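Drunuton Cloth Handling Set – README

Maintained by Gifty Issahaku for the Zurance perception group
Released Saturday, August 25, 2018

Summary

This set contains 200 recordings of a two-fingered gripper working with garments and other folded cloth. It is intended for the training and testing of grasp-state estimators and of short-horizon planners that run on wrist camera input. Each recording is stored with its image stream, finger opening, motor current and joint positions, all on a common clock.

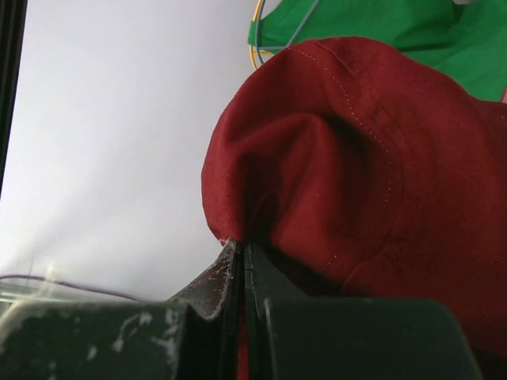 Grasp state labels

Every image carries one of the labels open, closing, held or released. The label held is given only where cloth can be seen between the finger tips or where the motor current confirms contact. Gathered cloth with tight creases at the tips, as in the dark red twill above, is labelled held whether or not the whole article is in view. Seams and topstitching are not annotated separately.

Labels were first produced by the Deák segmenter and then corrected by hand. Where two annotators disagreed, the image is marked uncertain and should be left out of any reported score.

Known limits

The fingers fill a large part of the lower image. Their faces are scuffed, and early versions of the segmenter took pale marks on the fingers for lint or thread. A finger mask is supplied in the calibration folder and should be applied before training. Clear plastic and thin cables remain a common source of false edges.

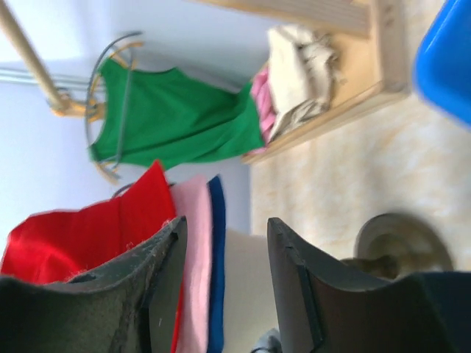 Crowded storage

A subset of 20 recordings is reserved for planning among closely placed articles. Folded cloths of different colours stand side by side with narrow bands showing, and a hanging garment may lie directly behind the intended target. The planner must choose an approach that does not catch a hanger wire. These recordings are not to be used for training.

File layout

Each recording has its own folder, holding the images, a state table and a label table. The reader supplied with Stasunari version 2 loads all three – earlier versions ignore the uncertain mark. Times are in seconds from the start of the recording, and finger opening is in millimetres.

Corrections

Errors in the labels should be reported to the maintainer with the recording name and image number. The next revision is planned for February.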